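My hand-wound Tonitz has started running fast, do I need a full service?

Posted by Murray Ngata

Hi all, first time on the watch board, so go easy on me. I have a hand-wound Tonitz dress watch that came to me from my uncle. It's nothing fancy (small seconds at the bottom, plain steel case, a crystal that has seen better days) but I wear it nearly every day and I've gotten pretty attached to it. It always kept decent time, a few seconds off by dinner and I never cared.

Then in April it went nuts. It now gains 15 minutes between when I wind it at breakfast and when I take it off at night. It didn't creep up, either. One day it was fine and the next day I showed up early for everything. I haven't dropped it that I know of. It doesn't sound any different to me when I hold it to my ear, but I have no idea what I'm supposed to be listening for.

I called Vollarley, the jeweler in Gurcombe, and they said full service, no discussion, and that they'd have to mail it out to somebody. They wouldn't give me a price until it got there. I'd love to keep it going but I don't want to pay for a complete teardown if it's something small. Also, is winding it all the way every morning bad for it? My uncle used to stop a few turns short and I never asked him why.

Saskia Rakena

Hey Murray! Please don't mail it anywhere yet. A watch that goes from fine to wildly fast overnight is very often just magnetized, and that is a five-minute fix. What happens is the coils of the hairspring (the tiny spiral that swings back and forth with the balance) start sticking to each other, so the spring acts shorter than it is and the whole thing races. Old oil usually shows up another way – the watch gets lazy, the swing gets weaker, and the timing wanders around or slowly drifts over months.

You can check it at home with a cheap compass, the kind with a needle. Lay it flat on a table well away from anything metal, let it settle, then bring the watch slowly around the edge of it. If the needle swings to follow the watch, you've got your suspect. Steel in the case can tug at the needle a bit even on a healthy watch, so you're looking for a real jump, or a needle that gets pulled at one spot on the case and pushed away at another. Phone compass apps can work too, but I've had them tell me complete nonsense, so I stick with the needle.

Then think about where you put it down at night. Speakers, tablet covers, magnetic bag clasps and the little magnets in headphone cases are the usual offenders. I did mine in by leaving it on top of a desk speaker for a weekend and felt like a total fool!

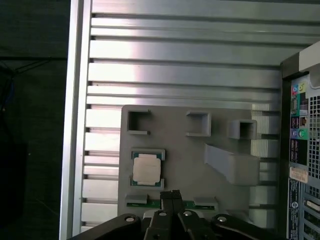
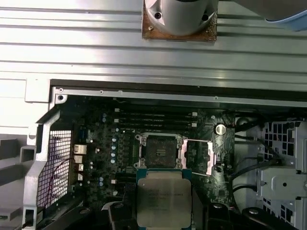
Long metal grooves in both; the open computer with the green motherboard is in the second one.

If it does turn out to be magnetized, any watch repair person with a demagnetizer can do it while you wait. I bought my own, a little Fortin box with a button on top. You hold the watch on it, press, lift the watch straight up and away to arm's length, and only then let go of the button. If you let go while the watch is still sitting there you can leave it worse than you found it. Ask me how I know. Run it for a full day afterward before you decide anything.

On the winding: wind it until it stops, gently, same time each day. With a hand-wound watch you'll feel it firm up, and you quit there. Stopping a few turns short won't hurt it, your uncle was probably just being careful. I wind mine all the way and have for 7 years.

If it's still fast after that, then yes, somebody should open it up. Could be a coil caught on the regulator pins, could be oil on the hairspring, and neither one is a kitchen table job.

tickingover62

My brother's did this and it WAS the oil so don't rule it out. Got serviced and been good ever since. Find somebody who does the work in their own shop, and ask for the price in writing first. And don't let them polish the case unless you want it polished, they'll do it without asking.

Murray Ngata

Thanks both. The needle went right for the crown side and then swung away from the other side, so I'm calling that a yes. Going to ask around for someone with a demagnetizer before I call Vollarley back. No polishing, got it.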